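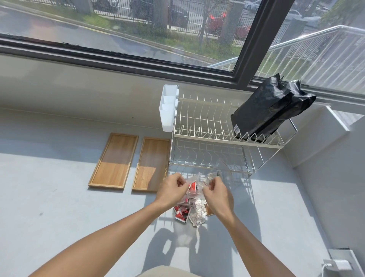

# packet-drawer

Hi! This is my running inventory of every sauce and seasoning packet that has ever come home with a takeout order. It started as a note on my phone, and then I wanted to sort by expiration month, so now it's a repo (I know, I know).

The current count is 1,588 rows, one row per packet. They live in clear plastic bags, and I empty a bag onto the counter next to the dish rack when I'm logging, usually Sunday morning when the light is good.

## What's in the file

`packets.csv` has these columns:

- `bag`: 1 to 41
- `color`: whatever I'd call it at a glance, so "red-and-white", "silver", "tan"
- `source`: mostly Gamby and Zupan, a few from Tititz
- `expires`: month only, blank if I can't read it
- `status`: kept, used or tossed

## Known problems

Bags 1 through 3 were logged before I had a `source` column. I've guessed where I could and put a `?` after the guess.

Silver foil ones are a pain! The print is small and I've mixed up soy and vinegar at least 3 times.

Anything from Vinside is missing for July. I ate those.

## To do

- split `color` into front and back
- finish bag 41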